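The Weight of Pears

By the time I got to Runoro, Cosimo Bortolotti had been telling people about the box since June, and the story had grown a great deal. At first it was only that a lemon left in it overnight had seemed heavy in the morning. Then the lemon was definitely heavy. By autumn a widow from the lower road had left her husband's watch in it and couldn't get the thing back on her wrist for the drag of it, or so my sister said, who had it from the widow's cousin, who wasn't there.

I don't believe in boxes. I had better say so at the start. I spent my working life in claims at Brotier, reading letters from people whose sheds had been struck by lightning on the one night they'd moved the good furniture in, and I came away with a feeling for how a story sounds when somebody has been at it with a cloth. Cosimo's story shone.

"Just come and look," my sister said. "You needn't be rude."

"I'm never rude."

"You ask people to spell things."

He received us upstairs, in the long room over what used to be the Horkier showroom, where they'd sold stoves. He had on a clean shirt. My sister kissed him on both cheeks and I shook his hand and asked to see it, and he stepped aside with his arm held out as though there were a bishop behind him.
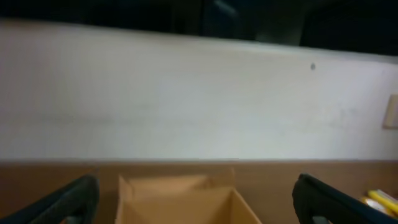
The box, open, on the brown table.

"It's cardboard," I said.

"Of course it's cardboard."

"I'd pictured something with hinges."

He took this well. He said people often had, and one man had gone straight back down the stairs. I walked up to the table and had a proper look, bending with my hands behind me as you do in museums. Corrugated cardboard, light tan, the sort of thing you're handed when you ask a shop for something to put your bottles in. One flap stood up at the back. I put my nose over it and it smelled of box.

"Where did you get it?"

"It came with something."

"With what?"

"I've thought and thought," said Cosimo. "A part for the boiler, possibly. My wife threw out the paper."

I must say I liked that answer. A man who is lying to you will nearly always have kept the paper. But there's a second kind of liar, the kind who knows that, and I had met a few of those too.

"And you charge for this," I said.

"Two euros. For the stairs. They need doing."

"How many people have been up?"

He looked at the ceiling. "I don't write it down."

My sister said that she had brought a pear. She had brought it all the way from her own kitchen wrapped in a napkin, and she held it out to me, not to him, with the face she used to make when we were children and she wanted me to go first into the sea.

So we did it properly. I sent down to Sorrentino's for the scales. Cosimo had scales of his own, he told me, very good ones, and I said I was sure they were. The Sorrentino boy carried the shop ones up, complaining, and set them on a chair, and I weighed the pear three times. It came to 209 grams each time. I had my sister read the figure aloud and write it on the back of her hand in biro. Cosimo asked if he might write it on his as well.

"If you like," I said.

He lowered the pear in with both hands. He didn't say any words over it, which disappointed my sister.

"How long?" I asked.

"The night, usually. Some people only wait for the evening. It isn't so much, in an evening."

"How much is it in a night?"

"It depends on the person."

Now there, I thought. There it is. It always depends on the person. I have heard that about divining rods and about mattresses.

I told him I'd be staying the night too, in the room, on a chair, if it was all the same to him. I expected an objection. There is generally an objection at that point, to do with damp or the neighbours. Cosimo went and fetched me a blanket, and then came back with a cushion, and then with half a cold omelette on a plate, and said that the lavatory door had to be lifted as you pushed it.

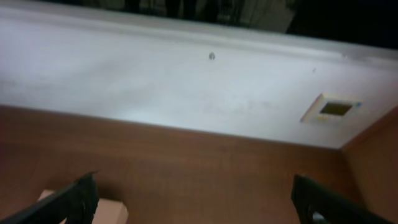 I've sat up with worse. There was a claim once over a wine cellar near the border where I spent most of a night behind a rack of empties waiting for a ghost, and the ghost turned out to have a van. So I knew what to look for. I went over the wall first, with my thumb. I leaned on the ridge along the top. I tried the table for a drawer, a false leg, a draught. I got down and looked at the underside with my torch and found an old lump of chewing gum, very hard, which I chose not to investigate.

The pear sat in its box. I sat in my chair. For the first hour I watched it as I'd once watched witnesses, a little to one side of the face.

What I hadn't allowed for was how dull it would be, and what dullness does. Somewhere after midnight I began thinking about my brother-in-law, whom I hadn't liked, and who had liked pears. He ate them with a knife, standing at the sink, and he would offer you a slice off the blade without turning round. I used to say no thank you. I said it for the whole of their marriage. I can't tell you why it should have bothered me, at that hour, in a stove shop, that I had never once taken the slice.

I got up and checked the box. I didn't touch it.

It was his tree, of course. I'd known that when she unwrapped the napkin, in the way you know a thing without getting it out to look at. She had kept that pear since the autumn in the cold pantry, where he used to lay them in rows. It must have been among the last of them.

I did not sleep. I want that understood, as it was the first thing the Sorrentino boy asked me and he asked it with a smirk. I may have rested my eyes against the cushion towards five. I had run a thread of my sister's darning wool over the top of the box, flap to rim, and at seven the thread lay just where I'd put it.

They came up together, my sister and Cosimo, with coffee. The boy came behind them. He said it was to make sure of the scales.

"Well?" said my sister.

"Nothing touched it."

"I meant did you eat the omelette."
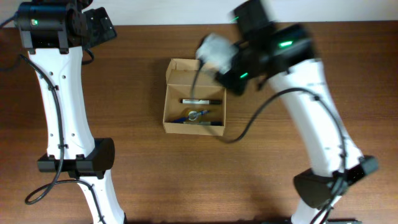
I lifted the pear out myself. I'll put down what I felt, and you can do as you like with it. It felt heavy. It felt like a thing you'd want to use your other hand for. I am aware of what a night in a chair does to the arm, and I'm aware that a man who has been thinking about the dead since midnight is no use as an instrument. I used to write that sort of thing in the margin. Claimant tired. Claimant recently bereaved.

I put it on the scales.

It said 209.

My sister looked at her hand, and at the dial, and at her hand. The boy laughed, picked up his scales and left, and we could hear him all the way down the stairs, which do need doing. I waited for Cosimo to start. I had my answers ready for the weather and the altitude and the wrong kind of pear. He only nodded.

"It's always the same on the scales," he said.

"You knew that?"

"I've got scales. I told you."

"Then what on earth do you tell people?"

"That it's heavier," said Cosimo. "Was it?"

I asked him whether he'd had offers for it. I don't know what made me ask. He said a man had come from the city and put 400 in notes on the table, and he had thought about it, what with the stairs, and then the man had wanted to know whether it would work with money, so he'd said no.

My sister took the pear from me. I watched her hand, and I have gone over it since as carefully as I've gone over anything, and I can report that her wrist dipped. It could have been put on. She was in the school plays. She turned it over once and asked Cosimo if he had a knife, and he had, a small one, in the pocket of the clean shirt.

She cut a slice and held it out to me on the blade. She was looking at the wall.

It was past its best, to be fair to everybody. Woolly near the core.

I paid the two euros and asked for a receipt. He had to borrow my pen, and then he had to ask me the date. I've still got it in the drawer with the others. Received, for the box, 26 Feb 2021, and then his name, which I made him spell.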